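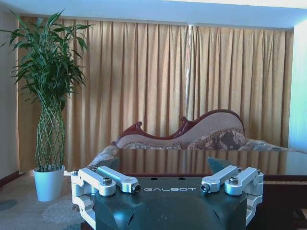
Gripper at the glass table, Lirkside apartment. GALBOT lettering up top, finger links either side.

Lirkside stop log, February

Quick page for the Flasum crew, will tidy later. We had 2 unplanned stops on the tabletop runs, both near the glass. Depth readings jumped, arm kept going lower then it should, force limit tripped at run 117. No one hurt, glass ok. My guess is the curtain reflecting in the table top, Yüksel thinks wrist calibration. Not settled.

Until it is: speed capped at 370 on the Lullance panel, one person on the e-stop, hands off the table while the arm is live. Check the finger bolts before each start. Logs are in the usal folder.

Brynhildur Ragnarsson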